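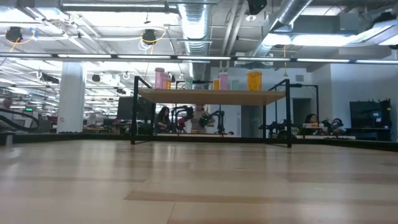 Opening, keep it short. Say who I am, thank Edgars Lūse for the bench time.

Start with the claim: a home-built arm can tidy a shelf. I doubt it. Ask the room who has one that still works after a month. Wait for hands.

Cost. My Kairys build ran to 3662 parts-and-postage dollars. Pause here. The kit page said a weekend. It took until September.

Plastic containers: light, different heights, hard on a cheap gripper. My log has 10 tries, 3 good picks. Don't round up.

Laimutė Vaher will say better tuning fixes it. Maybe. She tuned hers for 11 evenings and I'd like to see her log too.

Skip the Usarby slide if we're running late.

Finish on the wrist joint, then questions. Bring the spare belt to pass around.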